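Ticket 410: Sync drops recipes with accented titles
Product: Dilik recipe box (desktop)
Status: Solved
Opened by: Morag MacAulay
Handled by: Fergus Munro
Opened: 2021-10-16

Morag MacAulay wrote:

Hi all! First off, I love this program. I moved my grandmother's whole card collection into it in August and I use it every single day. But since the last update something odd is going on with sync. I add a recipe on the desktop, it saves fine, I hit Sync, and on the tablet it shows up with a title and no ingredients. Others come over perfectly. I can't see a pattern yet. Crème caramel is broken, pea soup is fine, jalapeño cornbread is broken, oatcakes are fine.

Both devices are on the same wireless network. I already signed out and back in on the tablet. No change.

Fergus Munro replied:

Hi Morag, thanks for such a clear report -- you may have found the pattern without noticing! Both of your broken recipes have an accented letter in the title. Could you try something for me? Rename the crème caramel to plain "Creme caramel", sync, and see if the ingredients arrive. Please don't delete anything on the tablet yet.

Also, which storage folder are you using? It's listed under Settings, Storage.

Morag MacAulay wrote:

Renamed it and the ingredients came straight over! So it really is the accents. I put the è back, synced again, and they vanished again on the tablet. The desktop copy is fine the whole time.

Storage says "Mirnelix shared folder". I set that up so my sister could read the recipes too.

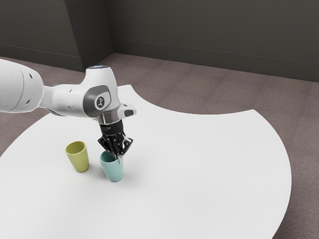 Reading time: 3 minutes

Fergus Munro replied:

Great, that narrows it down a lot. I set up a Mirnelix folder here and got the same result on the first try, which made my morning. With the ordinary local folder, everything syncs as it should.

Each recipe is stored as two files, one for the title card and one for the ingredients. The title card points to the other file by name. There are two ways to write an è: as one character, or as a plain e followed by a separate accent mark. They look identical on screen. The shared folder was saving the name one way and our title card was asking for it the other way, so the tablet went looking for a file it thought wasn't there.

Your ingredients are safe. Please try these steps:

1. Close Dilik on the tablet.
2. On the desktop, go to File, Back Up Everything, and save the backup somewhere outside the shared folder.
3. Open Settings, Storage, Advanced and turn on "Use simple file names".
4. Choose Rebuild Index and let it finish.
5. Open the tablet again and sync.

Your titles keep their accents on screen. Only the file names underneath change.

Morag MacAulay wrote:

Steps 1 to 4 went without a hitch. After step 5 the cornbread is back, the crème caramel is back, and so is a purée I hadn't even noticed was broken. Wonderful!

One leftover: I now have the Adano bean stew twice on the tablet, one with ingredients and one without. The desktop only has one.

Fergus Munro replied:

The empty one is an old title card the tablet was still holding on to. Press and hold it, choose Remove From This Device, and leave the full one alone. "Remove" only clears the local copy, while "Delete" would take it off the desktop as well, so do watch which one you tap.

Morag MacAulay wrote:

Gone, and the good one is still there. My sister can see everything now too. She has already asked why the Morrison shortbread calls for so much butter, so I'd say sync is working! Thank you so much, Fergus.

Fergus Munro replied:

Fantastic! I've passed the file name problem to the developers with your notes attached. Please keep "Use simple file names" turned on for now -- it does no harm to leave it that way after an update. I'm marking this one solved, but a reply will open it again if a recipe goes missing.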